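Workshop Guide: Setting Up Paired Hand Grippers for Drawer Tasks

Sanovbridge Shared Workshop, Bench Notes

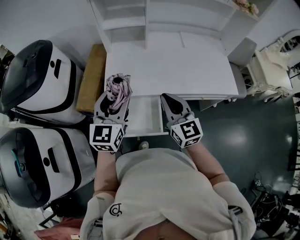
How often should the grippers be recalibrated?
Calibrate both grippers at the start of each session and again after any change of fingers or marker cube.

Before you begin
Members must reserve the bench with Ülle Vaher by Thursday. Each build requires two handles, two sets of fingers and two marker cubes with different patterns. Printed parts are kept in bin 54.

Step 1. Attach the cubes
Fasten one cube to each gripper and tighten the screws by hand. Record which pattern belongs to the left hand and which to the right.

Step 2. Check the jaws
Close each gripper fully, then open it to its widest position. The fingers should meet evenly. File down any rough edges.

Step 3. Practice the task
Hold a soft cloth in one gripper and use the other to take the front edge of the drawer. Pull slowly and keep both cubes uncovered.

Step 4. Save the session
Name the folder with your initials and the bench number. Sessions larger than 800 MB must be split before upload.

Questions about replacement parts may be sent to Kohei Noguchi.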